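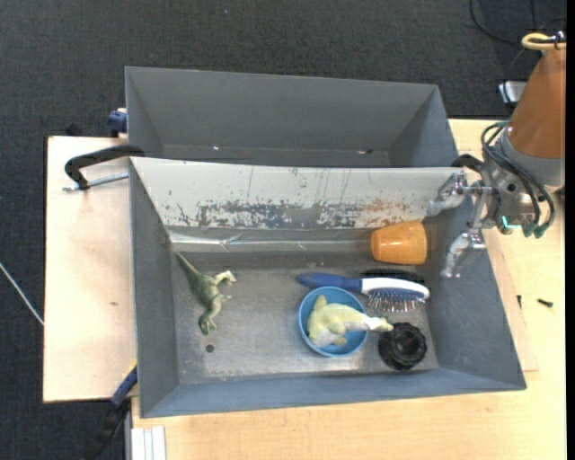 Ticket: Label printer at goods-in prints blank labels and skips
Site: Odstead
Opened by: Kazue Ishida
Assigned to: Ekow Nutsugah
Priority: 2
Status: Closed

February 13, 2020

Kazue Ishida
The label printer on the goods-in desk has started putting out blank labels between the good ones. It was fine until the end of the morning. When I send a batch of 20, I get a few that are right, then a blank, then one where the barcode starts halfway down and runs over the gap on to the next label. The scanner won't read those. I have turned it off and on again and changed the roll. The other printer in the office is all right but it only takes the narrow labels, so we can't use it for cartons.

Ekow Nutsugah
Thanks Kazue. Can you tell me which labels were on the roll you took off and which are on it now? The part code is printed inside the cardboard core. Please also hold down the feed button until the light flashes, let go, and tell me what comes out.

Kazue Ishida
The old roll was the Previvano one we always have. The new roll is from the box that came with the last stationery order, and the core says Vurnetti. Holding the button gave me four labels with nothing on them and then the light went red.

Ekow Nutsugah
Red after the feed test means it can't find the gap between labels. The Vurnetti labels have a black line on the back and no proper gap. The Previvano ones have a gap and no line. The printer is set to look for gaps, so the new roll will never work on the present setting. Please put the old roll back on if there is any left.

That doesn't explain why it went wrong with the old roll, so I'd like to look at that separately.

Kazue Ishida
Old roll is back on. The red light has gone but it still skips. Fewer blanks than before. Sachiko says it did the same thing in June and someone cleaned it.

Ekow Nutsugah
Found the June ticket. It was closed by Kazuhiro Onishi with the note "cleaned sensor", nothing more. I have asked him which sensor.

Kazuhiro Onishi
It was the lower one, under the label path. Open the lid, lift the roll out, and there is a small clear window to the left of the roller. Label glue gets on it. I used one of the alcohol wipes from the first aid cupboard and let it dry before closing the lid. Don't scrape it.

Ekow Nutsugah
Kazue, could you try that with the power off, please? Then load the Previvano roll, close the lid and run the feed test again.

Kazue Ishida
Done. There was a bit of torn label stuck across the window and I got it off with the wipe. The feed test gave two blanks and then stopped, and the light is green. I printed 20 and they were all right.

Ekow Nutsugah
Good. Two blanks is normal for the test. Please leave it running on live work for the afternoon and I'll keep this open.

Sachiko Uchida
We have printed 100 carton labels on it this afternoon for the Popescu delivery. No skips. All scanned first time.

Ekow Nutsugah
Closing. Cause: torn label over the lower sensor, made worse by the wrong type of roll. I have told Ching-wen Tsai in purchasing to send the Vurnetti box back and to order by part code in future. Cleaning steps from Kazuhiro are now on the printer page. Please reopen this ticket if the skipping comes back, and don't start a new one.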